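Foro de Crianza y Casa › Niños y alimentación › Mi hija de 4 años ha dejado de comer verdura

Última actualización: julio

**marea_baja**
Hola a todos. Leo el foro desde hace tiempo pero casi no escribo. Mi hija tiene 4 años y hasta hace unos meses comía de todo: judías verdes, calabacín, crema de zanahoria, incluso acelgas. Desde marzo no quiere nada que sea verde, y últimamente tampoco lo que lleve trozos. Come pasta, arroz, pollo, pan, plátano y yogur. La pediatra la ha pesado y medido y dice que está bien, que es una etapa y que no insistamos. Mi suegra dice que con ella estas cosas se arreglaban dejando el plato delante hasta que se vaciaba. Mi marido está en medio. Yo estoy cansada de que todas las cenas acaben en discusión. ¿Qué habéis hecho vosotros?

**tornillo24**
Lo mismo que te ha dicho la pediatra. Con el mayor insistimos mucho y fue peor. Con la pequeña pusimos la verdura en la mesa, en una fuente en el centro, y cada uno se servía. Tardó casi un año en volver a coger brócoli. Un año es mucho, ya lo sé, pero las cenas eran tranquilas.

**pan_con_aceite**
No estoy de acuerdo con eso de no insistir nunca. En mi casa hay una regla: se prueba un bocado y después se puede dejar. Un bocado no es obligar a vaciar el plato. Si dejas que elija siempre, va a elegir pasta, y yo también elegiría pasta.

**tornillo24**
Con el mío, el bocado obligatorio acababa en arcadas. Depende del niño.

**pan_con_aceite**
Depende, sí. Pero marea_baja no ha dicho que la suya tenga arcadas.

**marea_baja**
No, arcadas no. Aprieta la boca y gira la cabeza. Lo del bocado lo intentamos dos semanas. Al principio funcionó, luego empezó a guardárselo en el carrillo y lo escupía en el baño media hora después.

**lluvia_en_lugo**
Lo del carrillo lo hacía mi sobrina con la ternera.

Yo probaría a cambiar la hora. A las nueve de la noche un niño de esa edad ya no está para novedades. Nosotros pasamos la verdura a la merienda: palitos de zanahoria y pepino con humus, a las cinco y media, cuando llega con hambre del colegio. En la cena, lo que sabemos que come. Nos quitamos un problema de encima.

**norte_y_pico**
Apoyo lo de la merienda. Y añado otra cosa: no escondáis la verdura. Yo metía espinacas trituradas en las albóndigas hasta que mi hijo las vio. Estuvo sin comer albóndigas desde octubre hasta Semana Santa. Perdí la verdura y las albóndigas.

**pan_con_aceite**
Pues yo escondo calabacín en la tortilla desde hace tres años y aquí estamos.

**norte_y_pico**
Hasta que lo vea.

**caldo_corto**
Trabajo en el comedor de un colegio. Lo que veo cada día es que comen más cuando están sentados con otros niños que comen. La misma crema que en casa no tocan, en el comedor se la terminan. También pasa al revés: si en una mesa uno dice que algo es un asco, esa mesa no lo prueba. ¿Qué come la niña en el cole? Pregunta, porque a veces los padres se llevan una sorpresa.

**marea_baja**
He preguntado. Según la monitora come «normal». La semana pasada comió lentejas con verduras. En casa las lentejas las aparta grano a grano.

**caldo_corto**
Pues entonces come verdura. No tanta como te gustaría, pero la come. Yo bajaría la preocupación un par de puntos.

**lluvia_en_lugo**
Totalmente. Y tampoco pasa nada si durante una temporada la fibra viene de la fruta y la legumbre.

**secano_80**
Nosotros empezamos con un huerto en el balcón. Dos macetas de rabanitos y una tomatera. Los rabanitos salen rápido y no hay que tener mano. Mi hijo se comió los que arrancó él, con mala cara pero se los comió. Los del supermercado no los quiere ni ver. El sustrato era uno de marca Brouwer que tenían en el vivero, pero vale cualquiera.

**pan_con_aceite**
Eso está bien si tienes balcón con sol. El mío da a un patio interior y no crece ni el perejil.

**tornillo24**
Otra opción es que vaya con vosotros a la compra y elija una verdura por semana. La que sea. La mía eligió una vez una col entera porque le gustó el tamaño. No la probó, pero me ayudó a lavarla y a cortarla, y al mes siguiente pidió ensalada de col en casa de sus abuelos.

**tres_cazuelas**
Coincido con lo de que la comida aparezca en otros momentos del día, sin nadie pendiente de si come o no. En casa jugamos mucho a tiendas y a cocinitas, y ahí los nombres salen solos. El mío, con tres años, no distinguía una lechuga de una acelga, y ahora me corrige a mí. Comer acelga todavía no, pero ya la deja estar en el plato de al lado.

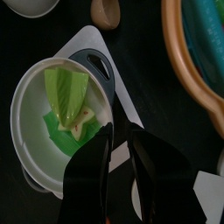
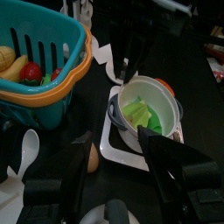
Lo que no haría es usar el juego para colar el sermón. Los críos lo notan enseguida. Si estamos jugando a tiendas, él me cobra los tomates a 1000 euros y yo me quejo del precio. Nada de «¿y a que están ricos los tomates?». Cuando lo intenté, dejó el juego y se fue a por los coches.

Y sobre tu suegra: en mi casa también hubo ese debate. Lo que funcionó fue que mi pareja hablara con su madre, y que en casa de ella se comiera como ella quisiera, menos lo de quedarse sentado hasta terminar. En eso no cedimos.

**pan_con_aceite**
Lo de la suegra me parece lo más útil del hilo. A mí me dejaban el plato para la merienda y sigo sin poder con el hígado.

**norte_y_pico**
¿Alguien ha probado los platos con compartimentos? Tengo uno de Brilik y a mi hijo le tranquiliza que no se le mezclen las cosas. El guisante en su sitio, el arroz en el suyo. Si una salsa toca el pan, se acabó la cena.

**caldo_corto**
En el comedor usamos bandejas con compartimentos y sí, a algunos les ayuda. A otros les da igual.

**marea_baja**
Gracias a todos. Me quedo con esto: verdura en la merienda, fuente en el centro de la mesa y nada de comentarios, ni buenos ni malos. Lo del bocado lo dejo aparcado, lo siento, pan_con_aceite. Y mi marido va a hablar con su madre, que hoy ya le ha tocado leer el hilo entero. Escribo en unas semanas y os cuento.

**pan_con_aceite**
Sin rencor. Suerte con la conversación.

**marea_baja**
Vuelvo con novedades, pocas. Ha comido pepino tres veces en la merienda, pelado y sin pepitas. El resto igual. En la cena cogió una judía verde de la fuente, la partió, la miró por dentro y la dejó en el mantel. Las cenas van mejor, eso sí. Mi suegra no está convencida pero ha dejado de hacer comentarios delante de la niña.

**tornillo24**
Una judía partida ya es algo. La mía empezó oliendo el brócoli.

Comentarios de lectores

**visitante**: Mi hijo tiene siete y seguimos igual. Come tres verduras y siempre las mismas. El pediatra contento, yo resignado.

**abuela_de_dos**: Yo soy de las que dejaban el plato delante. Con mis nietos ya no lo hago, pero tampoco creo que les hiciéramos tanto daño —mis hijos comen de todo—.

**meseta**: Lo de que elijan ellos una verdura en el súper lo hemos empezado este mes. De momento llevamos dos semanas de remolacha.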